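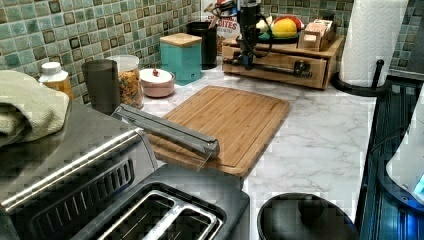
Article by Duván Huanca. Last revised in April. Filed under: Household automation

Kitchen chore automation

Kitchen chore automation is the use of robot arms and mobile robots for the small daily tasks of a home kitchen, such as putting things away, opening drawers, wiping surfaces and setting out food. It is usually treated apart from kitchen appliances. A toaster does one job on a thing that a person places inside it. A chore robot must go to the thing, find it among other things, and take hold of it.

As of the last revision of this article, no machine sold for the home can do the general work of a kitchen without help. Single tasks can be done, in some cases very reliably, when the counter is arranged in a way the machine has met before.

Background

The first kitchen arms were adapted from factory arms and followed fixed paths. The Breron counter arm could lift a pan from a known place and set it down in another known place, but if the pan was moved by the width of a hand, it closed on air. Later systems used cameras to find the object first. The present generation learns mostly from demonstration, where a person guides the arm through a task many times and the software learns from the recordings.

The amount of demonstration needed is a matter of dispute. The Pidell group reported 200 demonstrations for one drawer task. Landry, working with a similar arm, used 992 for a set of 19 tasks and found that the easy tasks needed very few of them.

The counter as a workplace

A real counter is crowded. Appliances stand close to the wall, and jars and bottles stand between them. The arm must reach over the front things to get to the back things, and its elbow needs room also. Many failures which are reported as "grasp failures" are in fact failures of reach: the hand was correct but the forearm touched something.

Practice kitchens are therefore furnished with the same kinds of things that a family would leave out, like a cutting board, a paper towel roll, a bowl of fruit, and jars with lids. Soft toy food is often used in place of real food. It does not spoil and it forgives a strong grip, but it also makes the task easier than it would be with a ripe banana.

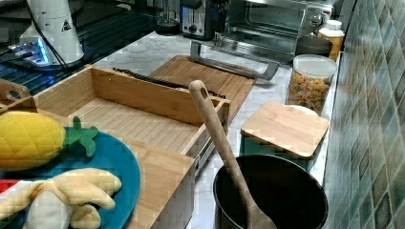 An open drawer with its slide rail visible, a pot with a wooden spoon, and toy fruit on a plate.

Drawers and lids

Drawers are a standard test. The hand must pull in the direction of the rail, and a small error of angle makes the drawer stick. People correct this without thinking. Most arms correct it slowly or pull harder. Closing is easier than opening, and is often counted as a separate task.

Lids that only rest on a canister can be lifted by most grippers. Screw caps are more difficult, as the container has to be held still while the cap is turned. With one arm this generally requires a clamp.

Speed

Speed is rarely given in product material. In the Dokach trial, moving one plate of toy food to a cleared place took the arm 30 seconds. Critics of the trial said that a slow machine has no use in a kitchen. Its authors answered that a dishwasher is slow too, and people accept it because they can leave the room. At present, chore arms are normally run with a person near the stop button.

Open questions

It is not settled how success should be measured. Some groups count a task as done when the object reaches its place, even if another object was knocked over on the way. Others count this as failure. For this reason the published rates can seldom be compared directly.

See also: Drawer task; Learning from demonstration; Toy food in testing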